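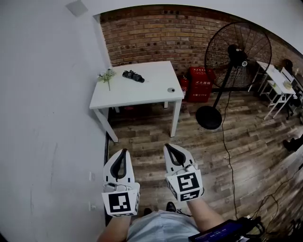

Dremside: pictures from the marker tracking work

Posted Jul 30, 2021 by Sarla Kanaujia

Dremside is the bit of software that works out where a hand gripper is in space, and how far open, by looking at printed squares. That is the whole job. It has taken two of us since the start of June, and the code is now 3885 lines long, of which I would happily defend half.

Lieselotte Lenz wrote the pose solver. I wrote the calibration, the log viewer and most of the apologies in the commit history. The planner that eats our output is called Kohlhase and belongs to the group upstairs, who have been very patient and only occasionally sarcastic.

The gallery runs in the order a recording does, more or less. Captions are mine, so send complaints to Lieselotte.

1. Two grippers, one person

Each gripper carries a white block with square markers on it, and the black pads do the gripping. Dremside treats left and right as separate bodies and never lets them share a marker ID. It used to let them share. For one long afternoon the left hand was convinced it was the right hand, and Kohlhase planned accordingly.

2. Markers on more than one face

Turn your wrist and a marker on a single face goes edge-on to the camera, at which point the solver starts guessing. With a second face partly in view there's usually enough to hold the pose steady. Lieselotte's solver weighs each marker by how squarely it faces the lens, so a sliver of a square gets a sliver of a vote. My first version gave them all the same vote, and you can imagine how the slivers behaved.

3. The flip

Old hands will know this one. A flat square seen from nearly straight on has two poses that explain the corners almost equally well, and a simple solver will hop between them like a kid choosing an ice cream. In the plots it shows up as a gripper nodding furiously while its owner sits still. We now keep both answers alive for 7 frames and drop the one that would need a broken wrist.

4. Floors

Sitting on the floor to record is hard on the knees and surprisingly good for testing. Wooden planks are full of straight lines and dark gaps, and our corner finder loved them. It found markers in the floor for most of June. The fix was a stricter check on the border of each square, plus a grey-level threshold I set by trial and a fair bit of error.

5. Calibration, or where my winter went

Zonach is our calibration tool. You wave a printed board at the camera until the bar turns green, then find out which part of the lens you missed. It asks for 41 views. People stop at about 6 and report a bug. I have added a message that says how many are left, in a bigger font.

6. What the planner gets

Two gripper poses, two opening widths and a confidence number for each, all stamped with the same clock. The clock took longer than the poses. Kohlhase ignores anything below its confidence limit and fills short gaps with a smooth curve. Long gaps it hands back to us with a note, and the notes have been getting shorter.

7. Known problems

Fast wrist rolls still smear the markers, and the solver loses them until the hand slows down. Crossing the arms hides one block behind the other, and the hidden hand drifts off at its last known speed, quite cheerfully, until we cut it off. Lieselotte has a branch that handles crossing properly. It also crashes on startup, so we're merging it after she gets back from leave.

The log viewer is on the Ilell shared drive under tools. Read the notes first if your recordings are older than version 6, and please don't rename the folders.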